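Posted by Jordan Whiteley, October 3, 2018

Ollilov fingertips, the pointed pair, as an add-on for a small arm. Two and a half stars. Would have been four but for the jaw fault, which is most of what follows so if you only want the price, it was 90 for the pair and postage on top.

We sort sweets. Small packets and wrappers out of one bin and into another, all day, soft shiny stuff that slides about. The standard blunt tips kept pushing things along the table so I went for these. 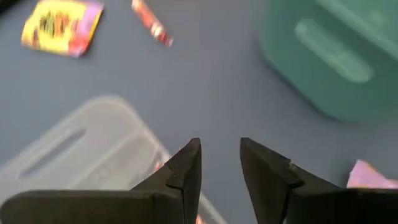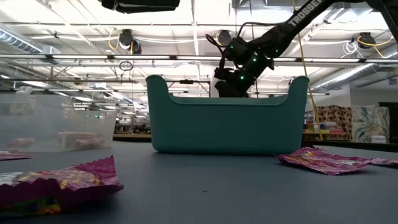

Fingertips open over the table in the first one; the second is the arm down behind the teal basket.

Fitting first. Easy. Two screws a side, the holes line up, no filing. The instructions are one sheet and the drawing for the left finger is printed the wrong way round, so go by the notch and ignore the drawing. Had them on before my tea went cold.

Picking up is good. Very good on flat wrappers, the tips get under a crimped edge where the old ones just skated. Crumpled ones fine too. Thin sachets a bit hit and miss, depends which way they're lying. Dropping into a bin, no complaints, nothing sticks to the tips.

Now the fault. Second week of September, mid run, the jaw closed on a packet, lifted, moved across and did not open. No error. The software said open. The jaw was shut. It then went back for the next one with the first still in its grip and pressed down on the table hard enough to make the motor whine. Solomiia Stetsiuk was nearest and hit the stop. Packet split, sugar everywhere, one tip slightly bent at the point. Could have been a finger under there, she'd been reaching in to straighten wrappers a minute before. We don't do that any more with the power on. Should never have been doing it.

Put it back together, ran it again, fine for 300 picks. Then again, same thing, jaw stuck shut. After that it was every 500 or so, no pattern we could find, and I did look.

Cause, as far as we can tell: the new tips are longer than the old ones and they meet at the points before the jaw thinks it is closed. So it keeps squeezing. The screws creep a tiny bit each time and eventualy one finger leans in and jams against the other. Nothing in the sheet about changing the closed position. Nothing on the Ollilov page either. I wrote to them, got a polite reply after nine days saying to "review grip settings". Right.

What fixed it, more or less:

Set the closed limit wider so the points only just touch. Do this before the first run, not after like me.

Thread lock on all four screws. Check them at the start of the day anyway.

Turn the grip force down. Wrappers don't need much.

Make the program look at where the jaw is, and stop if it hasn't opened. Solomiia wrote that bit in an afternoon, should have been there from the start whatever tips we had on.

Since then 600 picks and no jam. I would not call it cured. The bent tip still works but it leaves a little nick in the softer wrappers, and you can't buy a single one, only the pair.

Also tried the Troduda tips, on loan from a mate at Ustgate. Rubber faced, shorter, never jammed once. But useless on anything flat so they went back. If your stuff is chunky get those instead, they're cheaper aswell.

Would I buy the Ollilov ones again, yes probably, for flat packets. Would I leave them running while I went for lunch, no. Spare screws would be nice in the bag. There are none in the bag.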